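Ticket 1000-7: Product filter on shop site drops listings tagged "foliage"
Status: Resolved
Reported by: Marlene Gosselin, Plinton (artificial flowers and greenery)
Assigned to: Arvid Tangen, Tevholm hosting support

Report as received

Since the March catalogue import, the filter on the category page returns too few products. Choosing "stems" gives a full list. Choosing "stems" and "foliage" together gives an empty page. The products still open if you type their address directly. Staff have cleared their browsers and tried a second computer. Same result.

First checks (Tangen)

Reproduced at 09:40 on the live site and on the test copy. No errors in the web server log. The search index reports itself healthy and was rebuilt overnight. The filter query is well formed. Product records exist in the database and are marked as published. Test record used for the rest of this ticket: single red rose, green stem.

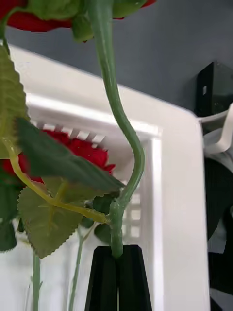
Photo: Plinton

Opened the rose record in the admin screen. Tags show as "stems, foliage, red". The public page shows the same three. In the index, however, the record has two tags: "stems" and "foliage, red". The second comma has not been treated as a separator.

Compared the raw bytes. The first comma is an ordinary comma. The second is a full-width comma, which looks nearly the same in the font used by the admin screen. The indexer splits on the ordinary one only.

Asked Plinton how the tags were entered. Gosselin replied that they came in a spreadsheet from their wholesaler, Bergeron, and were not typed by hand. She attached the spreadsheet. The full-width comma is present in the original file, in the tag column only.

Attempt 1

Replaced the character in the test copy with a plain find and replace on the tag column. Rebuilt the index. The rose now appears under "stems" and "foliage". Hydrangeas under the same filter still do not. 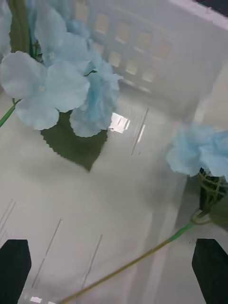 The remaining records have a different fault. Their tags read "foliage" followed by a non-breaking space, so the index holds two tags that print identically. The filter menu shows only one of them, as the template removes duplicates after trimming. The query is then sent with the trimmed value and matches nothing in the second group.

Note for whoever picks up similar tickets: the trim function in the old template does remove non-breaking spaces. The one in the indexer does not. They are separate libraries and the behaviour is documented in neither.

Attempt 2

Ghislain Dhillon wrote a clean-up step to run before indexing. It converts full-width punctuation to the ordinary form, converts non-breaking spaces to spaces, trims both ends and drops empty tags. Ran it on the test copy. It changed 101 records.

Filter results checked by hand for rose, hydrangea and the loose leaf sprays. All present. 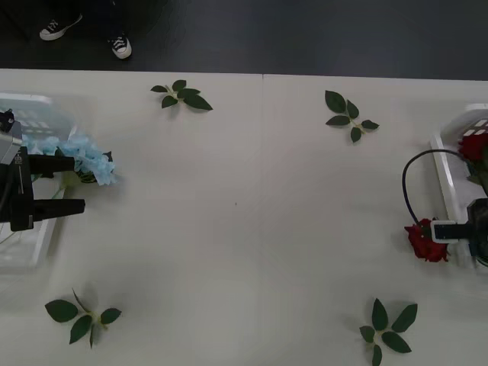

Ran the same step on the live site at 18:15, after taking a database backup. The index rebuild finished without warnings. The category page continued to show old results for a short time. Purged the page cache and the new results appeared.

Side effect: Two saved links in the Plinton newsletter used the broken tag in the address, "foliage%2C-red" in one case. These now return an empty list. Added redirects for both.

Attempt 3 (import screen)

Cleaning the database does not stop the next spreadsheet from bringing the fault back. Muthoni Nyanda moved the clean-up step into the import routine and added a report line that lists any tag it has altered. Tested with the original Bergeron file. The report lists the altered tags and the import completes.
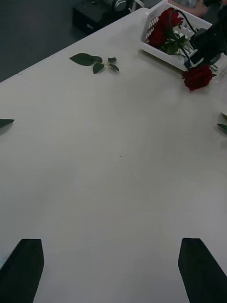 One item left open. The import preview still displays the tags as they were before cleaning, so the user sees the old form and then a different one after saving. Harmless, but it will cause questions. Raised as a separate ticket at low priority.

Closing note

Gosselin has confirmed the filter works on her side. Backup to be kept for 4 weeks. Closed by Tangen.

Comments (3)

G. Wong
Same fault on our Stiddale shop, but with semicolons. Does the clean-up step cover those?

Arvid Tangen
Full-width semicolons are converted. The indexer will not split on them though, so you need to change the separator setting under Import, Columns.

G. Wong
Changed it and re-ran the import. Filter is fine now, thanks.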